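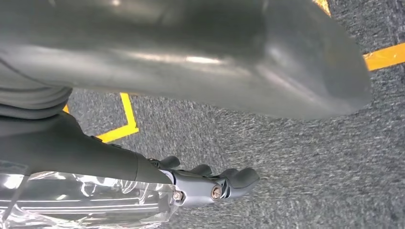
Issue 30

Gisumdale workshop opens its doors in April

Leson will open its Gisumdale workshop to the public on a Saturday in April, from 12 noon. Visitors will be able to see the benches up close, along with the tools used there.

The workshop moved from Edbridge last year and has 5 benches, a small parts store and a packing area. Staff will be on hand to talk about the work and answer questions.

Ghanem, which supplies the workshop, will have a table by the entrance.

Entry is free but places must be booked. Children are welcome with an adult. Parking is limited, so please use the bus if you can.

To book, ring the Gisumdale office on extension 2796.

Ends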